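The Case for a Shorter Postseason

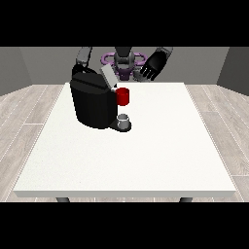 Volume 2000, No. 2, pp. 262–263

The regional basketball tournament in the Tedesco Conference now occupies most of three weeks at the end of February and the beginning of March. It was designed for eight teams. It admits sixteen. The conference office has described the larger field as a benefit to student-athletes, and for a few programs it has been one. For most of the membership, the cost has exceeded the return, and the field should be reduced before next season's schedule is set.

The opening round provides the clearest evidence. Teams seeded thirteenth through sixteenth travel on short notice to gyms they have usually visited once already, and they lose. The margins are wide and the attendance is poor. Fura College, which has been placed in the bottom four of the bracket in most recent seasons, has spent a portion of its travel budget each year on a single game played at seven in the evening, followed by a long ride home. That money is taken from the same account that pays for spring sports. Softball and track athletes at Fura have had meets removed from their calendars as a result, and their coaches have said so in the annual reports submitted to the conference.

Supporters of the current format point to Viton State, which entered as the fourteenth seed and reached the semifinals. The run was a fine one and deserves the banner that hangs in the Viton gym. A single result of that kind should not govern the arrangements of an entire conference. Viton had been without two starters for much of the winter and was seeded well below its ability. A better seeding method, one that gives proper weight to the final month of play, would have placed the team safely inside a smaller field.

The regular season has also suffered. When every member institution qualifies, a game in late January decides only where a team will play its first postseason contest. Coaches rest their leading scorers, and spectators have noticed. Badoleo Arena, with seats for around 2000, was once filled for the final home weekend. The upper sections are now closed for those games, and the students who do attend can sit wherever they like.

There is a question of academic obligation as well. The third week of the tournament falls across midterm examinations at half of the member schools. Faculty have been generous with makeup dates, but a player who advances to the final may miss four class meetings in a laboratory course, and no makeup date replaces a laboratory. Athletic departments that speak of the student first should be prepared to schedule accordingly.

A field of eight, played over two weekends, would answer most of these objections. The top four seeds would host the quarterfinals. The semifinals and final would be held at Badoleo Arena, as they are at present. Institutions outside the field would be permitted to schedule one additional regular season game, so that no senior class loses a home date. The revenue formula would need revision, and the smaller schools are entitled to a guarantee that their annual share will not fall during the first two years of the change.

The women's tournament, which has kept its eight-team bracket throughout, offers a useful comparison. Its first-round games are close, its crowds have held steady, and its champion arrives at the national tournament with several days of rest. The men's champion has often arrived with one.

Member institutions will vote on the format at the spring meeting. The athletic directors should support the smaller field, and they should ask that the seeding method be settled at the same session.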